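Bring back the bad pie

I have had season tickets at Brevholm for longer than my knees would like me to admit, and I've eaten at half-time at nearly every match.
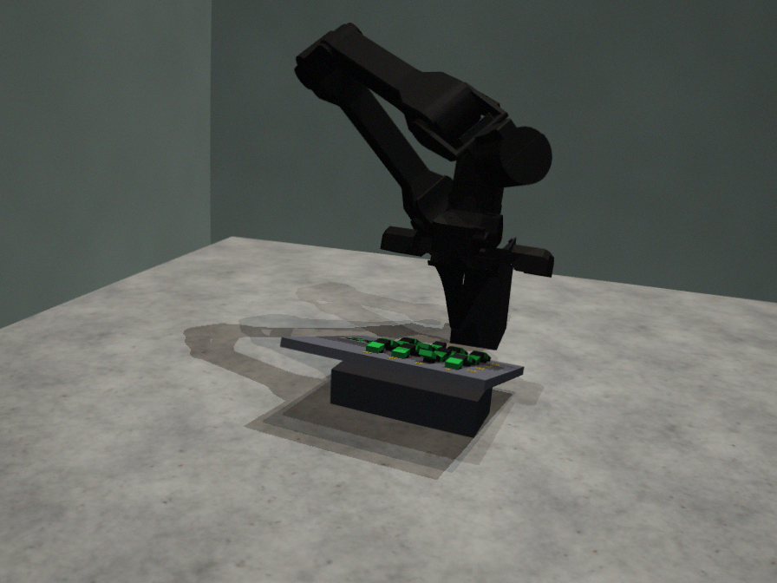

So should a hockey club be spending its money on a fancier menu? Only once the queue moves quickly enough for people to eat and get back to their seats before the puck drops.

I know how that sounds. I like food! I'm all for the new chef, Arnel Mangubat, and I'll say right now that his smoked fish roll is the best thing I've ever had out of a paper tray. The bread is soft, there's dill in it, somebody has thought about the pickle. If you put it in front of me in a café I'd pay the same and leave a tip.

But I had it in the second period of the Wederora game, standing up, on the wrong side of the curtain, while a roar went up that told me we'd equalised. I joined that queue as the first period ended. My neighbour Siiri Kuusisto stayed in her seat with a flask and a cheese sandwich and saw the goal from start to finish, and she has described it to me several times.

The old kiosk sold pies, sausages, coffee and a chocolate bar if you were lucky. The pies were bad. The gravy was a sort of rumour. But Jouko Ikonen could hand you one with his left hand while taking your coins with his right, and you were back before the ice was even dry (and he remembered who had mustard). Now there are 5 tills, each with a screen, and the screen wants to know if I'd like to add slaw.

The club told us in August that the new kitchen could turn out over 1,000 meals a night. Lovely. The crowd for the Peltonen match was 954, so on paper there was a hot dinner for every one of us and a few spare for the visiting bus. The trouble is that we all want it in the same short break, and a kitchen that does its numbers across a whole evening is no help to a man with fifteen minutes and a full bladder.

My friend Niilo Toivonen thinks I'm being a misery. He says younger fans expect proper food, that they come early for it, and that it's the food bringing them in. He may have a point, as there are certainly more of them in row 60 than there used to be, and they're good and loud. He also says I could go down before face-off like a sensible person. I could. I've never eaten before face-off in my life, my stomach won't have it.

What I'd like is pretty small. Keep Arnel's menu and keep the nice bread. Take one till, the one nearest the stairs, switch off its screen and sell pies, sausages and coffee from it, nothing else, no slaw. Heikki Hämäläinen used to run the drinks hatch that way when the under-18s played and I can't remember ever waiting behind more than a couple of people.

And if they could find whoever made the old pies, I'd take those too, gravy and all. I've written to the club twice. They sent me a voucher for a Welness smoothie, which I gave to Siiri, and she says it was very nice.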